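4.2 Setting Out the Play Kitchen Pieces

Before starting, assemble the Joltik table as described in section 3 and confirm that the white top is level.

1. Wipe the tabletop with a damp cloth and dry it. Do not use scouring powder.

2. Place the pots along one edge, with the smaller pot next to the larger one. Stand the green container with the white lid on the same side.

3. Put the oval plate on the table and lay the ketchup bottle on it. The bottle is a play piece. Do not fill it with liquid.

4. Set the colander beside the plate, leaving both handle tabs clear. Place the small blue bowl next to one end of the colander.

5. Lay out the strawberry, the orange slice and the bananas in a row near the bowl.

NOTE: Leave the round holes in the tabletop open where possible. Pieces may be placed in any order once all of them have been checked against the parts list. 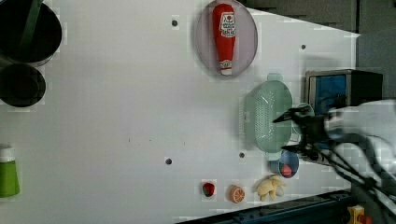

4.3 Clearing and Storage

1. Return the toy food to the Wukia storage tray first, then the bowl and dishes.

2. Place the plate flat on the bottom shelf. Do not stack pots on it.

3. Store the colander upright.

CAUTION: Do not sit or stand on the table. Discard any piece that is cracked or has a sharp edge. To order a replacement, quote part number 283 (colander) or 687 (oval plate).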